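**Ticket 1539 – brush table, left arm swinging wide on pick-up**
Raised by: Tudor Toma, Otholm bench
Status: open, workaround in use

Packing bench reports the left arm takes a wide swing before it goes down for a brush. Right arm is fine. Job on the table is the Kinsella brush tidy: loose brushes go into the glass cup, lamp stays where it is in the middle. 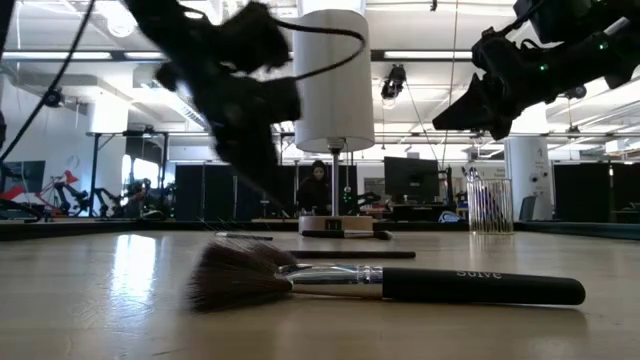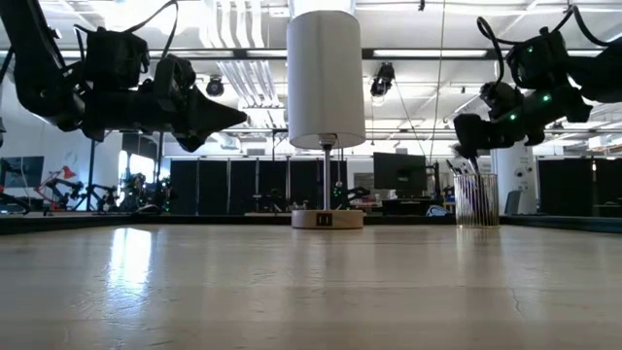 ## Log, March 31, 2019

- Slowed left arm to 90 per cent. Swing still there, just gentler.
- Checked cables at the top of both arms for snagging. No snags found.
- Reloaded the January path file from Dilov. Big improvement! 12 picks in a row with no wide swing, then one bad one on the fan brush.
- Fan brush seems to be the trigger. My guess is that the path still uses the old, narrower handle. Have asked Stesdale for the new measurements.

## Workaround

1. Put the fan brush down last.
2. Keep the lamp clear of the left arm's path.
3. If it swings wide, press pause and let it settle before you restart.

## Note from the bench

I want this on the ticket because it helps decide how urgent it is. We used to do all the cup filling by hand and my wrists knew it by lunch. Now we check bristles and handles while the arms do the filling, and we're spotting faults we used to miss – I love this part of the job now. Please don't take the table away for a week to fix it. An evening would be grand, and I'm happy to stay on and help.

Next: load new handle size, run the fan brush again.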